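Gilik 실내 소음 기록 데이터 카드

읽는 시간: 8분

개요

Gilik은 소규모 작업 공간의 실내 소음을 측정 지점별로 정리한 표 형식 데이터다. 측정 지점은 46곳이며 지점마다 소음도 시계열, 공간 메모, 장비 점검 기록이 한 묶음으로 제공된다. 음성 파형은 포함하지 않는다. 배포본에 들어 있는 것은 소음계가 출력한 등가소음도와 최대소음도, 그리고 사람이 입력한 부가 정보다.

현재 배포본은 버전 2다. 버전 1에서 쓰던 열 이름 일부가 바뀌었으므로 기존 스크립트를 그대로 돌리면 읽기 단계에서 오류가 난다. 대응 관계는 docs/columns_map.csv에 있다.

측정 설계와 현장 기록은 Rocío Galindo, 정제 스크립트와 배포 구조는 Welington Coutinho가 맡았다. 버전 1의 공간 메모 일부는 다른 언어로 작성되었고, 버전 2에서 한국어로 옮기면서 원문 열을 함께 남겼다.

디렉터리 구조

data/levels/ 지점별 소음도 시계열. 파일 이름은 지점 코드와 같다.
data/sites.csv 지점 목록. 공간 유형, 바닥 마감, 천장 마감, 창 유무.
data/calibration.csv 측정 전후 교정값.
data/notes.csv 측정자가 남긴 자유 서술 메모.
docs/ 열 대응표, 코드집, 변경 이력.
tools/ 읽기, 검사, 집계 스크립트.

data/levels/ 아래 파일은 모두 UTF-8로 저장되어 있고 구분자는 쉼표다. 소수점은 마침표를 쓴다. 스프레드시트 프로그램으로 열어 저장하면 시각 열의 초 단위가 잘리는 경우가 있으므로 원본은 읽기 전용으로 두는 편이 좋다.

열 설명

site 지점 코드. 영문 소문자와 숫자의 조합.
t_local 현지 시각. 시간대 정보는 sites.csv의 tz 열에 있다.
laeq A 가중 등가소음도. 단위는 데시벨.
lamax 같은 구간의 A 가중 최대소음도.
flag 품질 표시. 값의 의미는 아래 항목 참조.
op 측정자 코드. 개인 이름과 연결되는 표는 배포하지 않는다.

laeq와 lamax는 소음계 출력값을 그대로 옮긴 것으로, 배경소음 보정을 거치지 않았다. 보정값이 필요한 사용자는 tools/background.py를 쓰면 된다. 이 스크립트는 같은 지점의 야간 구간을 배경으로 간주하는데, 야간에도 환기 설비가 도는 지점에서는 보정량이 지나치게 커진다. 해당 지점은 sites.csv의 vent_night 열에 표시했다.

측정 절차

소음계는 바닥에서 일정한 높이에 두고 벽, 창, 기둥에서 떨어뜨려 설치했다. 높이와 이격 거리는 지점마다 sites.csv에 적었다. 공간이 좁아 이격 기준을 지키지 못한 지점은 flag 값으로 따로 구분한다. 삼각대 다리가 진동하는 설비와 같은 판 위에 놓이는 배치는 피했다.

한 지점의 측정은 3회로 나누어 진행했다. 오전, 오후, 야간이며 각 회차의 시작 전과 종료 후에 교정기를 물려 값을 확인했다. 전후 차이가 허용 범위를 넘으면 그 회차 전체를 버리고 다시 쟀다. 버린 회차는 배포본에 없지만 calibration.csv에는 rejected로 남아 있다.

측정 중 공간 이용은 제한하지 않았다. 평소 사용 상태의 소음을 기록하는 것이 목적이었으므로 대화, 문 여닫는 소리, 전화벨도 값에 들어간다. 측정자 본인이 낸 소리만 사후에 표시했다. 케이블과 공구가 많은 작업 공간에서는 마이크로폰 연장선을 바닥에 고정하고 통로를 가로지르지 않게 했다.

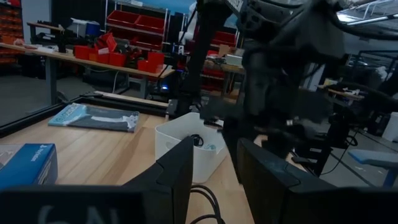
테이블 위쪽. 검은 케이블 다발이 아래로 휘어 내려오고, 뒤쪽에 검은 세로 기둥이 있다.

테이블 면의 반사는 고주파 성분에 영향을 줄 수 있다. 이 데이터에는 주파수 대역별 값이 없으므로 반사 효과를 분리할 방법이 없으며, 마이크로폰이 단단한 면 가까이에 놓인 지점은 near_surface 열을 확인해 제외하거나 따로 집계해야 한다. 면의 재질 코드는 docs/codebook.txt에 정리했다. 재질을 현장에서 확정하지 못한 경우에는 unknown을 넣었고 사진이나 기억으로 채우지 않았다.

품질 표시

flag 열의 값은 다음과 같다.

ok 이상 없음.
near 벽 또는 기둥과의 이격 기준 미달.
self 측정자가 낸 소리가 섞인 구간.
wind 창이나 송풍구의 기류가 마이크로폰에 닿은 것으로 판단한 구간.
over 소음계 과부하 표시가 켜진 구간.
gap 기록 누락. laeq와 lamax는 빈칸이다.

한 구간에 표시가 둘 이상이면 세로줄 기호로 잇는다. 순서에는 의미가 없다. 버전 1에서는 먼저 나온 표시 하나만 남겼기 때문에 두 버전의 flag 분포를 직접 비교하면 안 된다.

wind 표시는 측정자의 판단에 의존한다. 방풍망은 모든 지점에서 썼으나 송풍구 바로 아래에서는 효과가 부족했다. 측정자 간 판단 차이를 보려고 같은 구간을 두 사람이 따로 표시한 표본을 만들었고, 구간 수는 400개다. 표본은 data/levels/가 아니라 docs/agreement/에 있다. 일치도 계산은 tools/agreement.py로 재현할 수 있다.

공간 유형

sites.csv의 type 열은 사무실, 공방, 창고, 강의실, 대기 공간으로 나뉜다. 한 공간이 여러 용도로 쓰이면 측정 시간대에 가장 오래 지속된 용도를 적었다. Seltetti 건물의 지점은 용도가 오전과 오후에 달라서 회차별로 유형이 다르다. 이 경우 type 열 대신 type_session 열을 쓴다.

Perkodov 건물의 지점은 층 사이 차음이 약해 위층 발소리가 laeq보다 lamax에 뚜렷하게 나타난다. 창고로 분류된 지점에서 lamax만 높은 구간이 이어지면 대부분 이 경우다. 별도의 flag는 부여하지 않았다. 건물 코드는 site의 첫 글자로 구분한다.

Seixas 쪽 지점은 도로에 접해 있다. 창을 연 상태와 닫은 상태가 섞여 있고 상태가 바뀐 시각은 notes.csv에 있다. 시각이 빠진 메모가 일부 있으며, 그런 회차에서는 window 열이 비어 있다. 빈칸을 닫힘으로 해석하지 않도록 주의한다.

사용법

데이터를 읽는 가장 간단한 방법은 tools/load.py를 쓰는 것이다.

python tools/load.py --site all --out merged.csv

특정 지점만 필요하면 all 자리에 지점 코드를 넣는다. 기본 설정에서는 flag가 over 또는 gap인 행을 뺀다. 모두 포함하려면 --keep-all 옵션을 붙인다.

집계할 때 laeq를 산술 평균하지 않는다. 등가소음도는 에너지 평균으로 합쳐야 하며 tools/aggregate.py가 이 계산을 한다. 구간 길이가 다른 행을 합칠 때는 지속 시간으로 가중해야 한다. 버전 1의 예제 노트북에는 산술 평균을 쓴 셀이 남아 있었고 버전 2에서 삭제했다.

검사 스크립트는 다음과 같이 실행한다.

python tools/check.py data/

시각 역전, 중복 행, laeq가 lamax보다 큰 행, 코드집에 없는 값을 찾는다. 배포본에서는 오류가 나오지 않아야 한다. 경고는 일부 남아 있으며 목록은 docs/known_warnings.txt와 같다.

제한 사항

지점 선정은 무작위가 아니다. 출입 허가를 얻을 수 있었던 공간 위주이므로 이 데이터로 작업 공간 전체의 평균 소음을 추정하는 것은 적절하지 않다. 계절 변동도 다루지 않는다. 측정은 대부분 6월에 이루어졌고 냉방 설비 가동 여부가 지점마다 다르다.

개인의 소음 노출량 평가에도 쓸 수 없다. 소음계 위치가 고정되어 있어 사람의 이동이 반영되지 않는다. 법적 기준 충족 여부를 판단하는 자료로 제출할 수 있는 형식도 아니다.

같은 지점의 연속 구간은 서로 독립이 아니다. 모형을 학습하고 평가할 때는 행 단위가 아니라 지점 단위로 분할한다. tools/split.py가 건물별 비율을 유지하면서 지점을 나눈다. 난수 시드를 지정하지 않으면 실행할 때마다 결과가 달라진다.

개인정보

음성은 수집 단계에서 저장하지 않았다. notes.csv의 자유 서술에서 사람 이름, 전화번호, 업체명은 지우고 대괄호 표기로 바꾸었다. 지우지 못한 항목을 발견하면 지점 코드와 행 번호를 적어 알려 주기 바란다. 해당 행은 다음 수정본에서 처리한다.

변경 이력

버전 2
열 이름 정리. flag 복수 표기 도입. 공간 메모 한국어 번역 추가. type_session 열 추가. 배경소음 보정을 본 데이터에서 분리하여 스크립트로 이동.

버전 1
최초 배포.

인용과 이용 조건

인용할 때는 데이터 이름 Gilik과 버전 번호, 작성자 Rocío Galindo, Welington Coutinho를 적는다. 수정본을 재배포할 경우 바꾼 내용을 별도 파일로 첨부하고 원래 버전 번호를 그대로 쓰지 않는다. tools/ 아래 스크립트의 이용 조건은 각 파일 머리글에 따로 적혀 있다.

문의: 저장소 이슈 게시판 | © Gilik 데이터 작성자 | 맨 위로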